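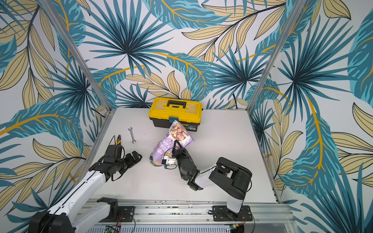 Backdrop substitution is a method used in robot learning to make manipulation policies less dependent on the appearance of their surroundings. In its basic form, the walls of an otherwise unchanged workcell are covered with printed material, and demonstrations of the same tasks are recorded in front of a series of different prints. A policy trained on the combined recordings is then tested against prints it has not encountered. The method is most often applied to tabletop cells with two arms, where the cameras are fixed and a large share of every image is wall.

Contents
Background
Procedure
The Kedholm study
Results
Criticism and limitations
Related methods
See also

Background

Policies learned from camera images can come to rely on features that have nothing to do with the task. A model trained in a cell with plain gray walls may perform well there and fail when a poster is hung behind the table or the cell is moved to another room. Early responses to the problem altered the recorded images by software, changing colors or pasting new textures over the background. Such edits are inexpensive, but they often leave errors at the edges of the arms and of the objects being handled, and they do not reproduce the light that a colored wall throws onto a pale floor.

Physical substitution avoids these errors at the cost of labor. The term "backdrop substitution" came into use at the Kedholm laboratory, where a group led by Judit Bakos fitted a two-arm cell with exchangeable wall panels.

Procedure

The cell used in the Kedholm work has a white floor, three walls and an aluminum frame. Both arms are mounted on a single aluminum rail along one side and end in black grippers. The wall coverings are ordinary decorative wallpapers as well as plain colors. Patterns with large, high-contrast shapes, such as a print of teal palm fronds with cream leaves and mustard-yellow stems, are classed as "heavy" backdrops. Stripes and small repeated motifs are classed as "medium," and single colors as "light."

Within a recording block the same covering is used on all three walls. The floor is left white in every block, so that any change in performance can be assigned to the walls. Objects are drawn from a common pool of household and workshop items, including toolboxes, wrenches, pliers, snack bags and clear containers. Items from both groups may be placed on the floor together. An operator controls the arms through a matching pair of handheld leader arms, and each demonstration ends when the operator marks the task as complete or abandoned.

Abandoned demonstrations are kept in the archive but excluded from training. The covering is changed between blocks and never during one.

The Kedholm study

The principal study of the method compared two training sets of equal size. Each contained 718 demonstrations. The first was recorded in front of a single light backdrop. The second was divided among 16 backdrops drawn from all three classes. The same operators, objects and task instructions were used for both sets, and the same network was trained on each without changes to its settings.

Evaluation consisted of 200 trials per policy, carried out in front of coverings that appeared in neither set. The trials were run at Kedholm and repeated at a second cell in Bimthorpe, built to the same drawings but lit from one side only. Trial records were kept in Disix, a logging program written for the project by the Dudás workshop, which also cut the wall panels.

Results

The policy trained on varied backdrops completed more trials than the single-backdrop policy at both sites. The difference was greatest in front of heavy backdrops and small in front of light ones. With light backdrops at Kedholm, the two policies could not be separated on the basis of the trials performed.

The most common fault of the single-backdrop policy was hesitation before a grasp. The gripper would approach an object, stop short of it and withdraw. Soft packages were affected more than rigid tools. The authors attributed this to the printed surfaces of the packages, which the policy appeared to confuse with the pattern on the wall behind them, although they did not test this explanation separately.

A further comparison examined how many coverings were needed. Moving from one backdrop to 2 gave little benefit. Improvement continued as more were added, and the study did not establish the point at which it stops.

Criticism and limitations

The fixed white floor has been the main subject of criticism. Objects rest on the floor, and reviewers noted that a policy may remain dependent on it even after the walls have been varied. Bakos accepted the point and described floor substitution as a separate problem, as coverings that wrinkle or slide interfere with grasping.

The time required to change panels has also limited adoption. Laboratories that record in short sessions have generally preferred to project patterns onto blank walls, a practice that shortens the changeover but washes out under bright room lighting.

Related methods

Image augmentation alters recordings after they are made. Domain randomization varies textures, lighting and camera position in simulation. Distractor placement adds objects unrelated to the task to the work surface, and is frequently combined with backdrop substitution in a single recording plan.

See also
Bimanual manipulation
Domain randomization
Imitation learning
Teleoperation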